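Cómo preparar una sala de descanso para que el robot trabaje junto a las personas

Publicado el 19 de junio de 2018 por Yavuz Eren

En la oficina de Havby empezamos en abril a dejar algunas tareas de sala al robot: desenchufar y enchufar aparatos, mover cosas ligeras, revisar que todo quede listo para el turno siguiente. Antes lo hacía la persona que cerraba. Escribo esta guía para los compañeros de Vornholm, que van a empezar pronto, y para cualquiera que tenga una sala parecida. El español no es mi primera lengua, pido paciencia con mis frases.

Antes de empezar

Hace falta una persona que conozca bien la sala y una hora tranquila. No es necesario saber programar. El proyecto interno se llama Jasia y tiene una hoja de tareas; conviene imprimirla y escribir encima con lápiz, porque va a cambiar muchas veces.

Paso 1. Decidir qué tareas se quedan con las personas

Hablen primero con quien hace el trabajo hoy. Nosotros no lo hicimos bien: la lista la escribió la dirección y faltaban cosas que solo sabía el turno de tarde. Por ejemplo, que el purificador de aire se mueve cuando hay una reunión larga, y que después alguien lo devuelve a su sitio.
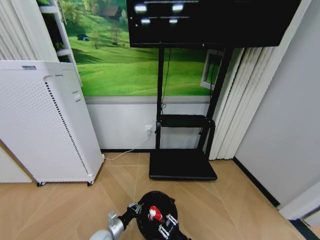

En la hoja, cada tarea lleva un nombre al lado. Si la tarea pasa al robot, el nombre no se borra. Esa persona sigue siendo la responsable y es ella quien decide si el resultado está bien. Este punto tranquilizó bastante a mis compañeros, que al principio pensaban que iban a perder horas.

Paso 2. Ordenar los cables

Para nosotros un cable en el suelo es poca cosa, se levanta el pie y ya está. Para una base con ruedas es un obstáculo. Revisen estos puntos:

- Los cables blancos sobre suelo claro se ven mal. Pongan una cinta de color cerca de la clavija.
- Los cables que cuelgan de un televisor se recogen con una brida detrás del poste. Un lazo suelto puede engancharse en un dedo de la pinza.
- Delante de cada enchufe bajo debe quedar espacio libre para el brazo.

Paso 3. Fijar el lugar de los muebles con ruedas

Todo lo que rueda necesita una posición conocida. Marquen el suelo con cinta en dos esquinas - con cuatro queda feo y la gente la arranca. Si el aparato tiene frenos, pónganlos siempre.

Paso 4. Hacer la primera prueba con el enchufe

Empiecen despacio y con una persona al lado del botón de parada. Primero se acerca la pinza abierta, se detiene antes de tocar y se mira si está centrada con la clavija. Solo después se cierra. No dejen que nadie ayude con la mano mientras el brazo está activo, aunque parezca que falta muy poco.
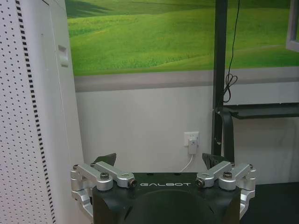 Qué cambia para el equipo

El cierre de la sala es ahora más corto, pero hay trabajo nuevo: leer los avisos, apuntar los fallos y corregir la hoja. Al principio ese tiempo no estaba en el horario de nadie. Sundaram, nuestra otra sede, lo puso como tarea propia desde el primer día y me parece la mejor manera.

También recomiendo acordar una hora en la que el robot no se mueve. Nosotros elegimos la comida. La gente quiere sentarse y hablar sin mirar hacia atrás, y eso hay que respetarlo.

Si algo de la hoja no se entiende, escríbanme antes de cambiarlo y lo vemos juntos.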